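Grerklow Floor Tile, Light Gray: Eight Months In

Reviewed by Adesuwa Ugwu, 2024-10-11

I didn't believe the showroom at Dultby when they told me a pale tile would be easy to live with, and I still only half believe it. We put the large square Grerklow tile down in the hall and workroom, 40 boxes of it, and I've been mopping it since.

The color is fine. It's sold as light gray, but in daylight it goes nearly white, so order a sample first. The size I do like. Fewer joints means less scrubbing, and the darker grout was the fitter's idea – I wanted white and he talked me out of it.

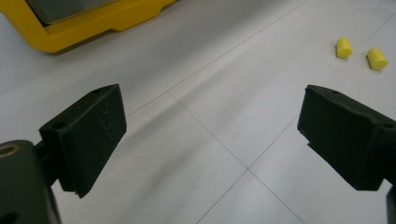

Light gray Grerklow tile with the darker, thin grout lines.

Now the complaints. The "no-streak" finish streaks if you use anything stronger than plain warm water. Coffee wipes up, but hair and crumbs show from across the room. Two tiles arrived with broken corners, and the store took until June to replace them.

Would I buy it again? For the hall, maybe. For a kitchen I'd go darker, and I'd want 30 percent off the list price before I called it a bargain.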